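Tekcombe Supply Room
Progress report to the Rilard Fund, April 2023

Dear friends at Rilard,

It is a pleasure to be writing to you again, and I hope you will forgive me if this runs a little longer than the form allows – there has been a good deal going on since the fall and I would like you to hear all of it. As you will remember, your grant was meant to help us set up one shared supply room for the whole building, so that the labs, the teaching rooms and the front office could stop buying the same tape and the same notebooks over and over from different catalogs.

The sorting

We spent most of the winter emptying cupboards. Every group was asked to bring down whatever it was not using, and they took us at our word. Desk drawers arrived whole, with the paper clips still in them. We found a great many perfectly good binders, more scissors than any building could need, and one box of overhead projector sheets that we have passed along to the art class at Ernis, who were delighted with them. Anything dried up, bent or missing its cap was thrown out, and everything else was cleaned and put in bins by type.

By the end of March we had 445 items on the shelf list. The list lives in Mushi, the same little inventory program the library uses, and it has been easy enough that people add things to it without being asked (mostly!). I did have trouble with the labels in the first weeks. The printer we inherited smeared them, and we ended up writing the first batch by hand, which took two long afternoons. The new labels are holding up well, except on the lids of the deeper bins, where they tend to peel at the corners.

The room itself

The shelving is in and bolted to the wall. We moved the door sign lower after a few complaints that it could not be read from the hall, and the overhead light has been replaced. The sign-out sheet hangs just inside on a clipboard. We have kept it very short – name, item, where it is going – and I think that is why people fill it in. There were 244 sign-outs in the period this report covers, far more than I would have guessed when we wrote to you for support.

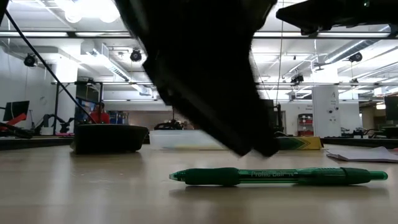
Pens are by a wide margin the thing people come to us for, and they have needed the most thought. We began with a jumble of every kind, and the jumble pleased hardly anyone. Now we try to keep to plain ballpoints that write cleanly on notebook paper and have a clip, so they can ride along in a shirt pocket. The green Profile Ball, with its see-through barrel and rubber grip, is a good picture of the sort of thing we mean. We would like to keep a few colors on hand as well, as the people who mark up drafts have asked for anything other than blue.

What comes next

There are four jobs left on our list for the summer: new lids for the deep bins, a second step stool, a proper home for the poster paper, and a short page of instructions for people who are new to the building. None of these should need more money than we have already set aside. The poster paper worries me most, as the rolls are too long for the shelves and at present they lean in the corner behind the door.

Thank you again for your patience with us over the winter. If any of you are passing through Tekcombe, please do come by and see the shelves. The room is unlocked every morning and the kettle is just down the hall.

With warm regards,
The supply room coordinator, Tekcombe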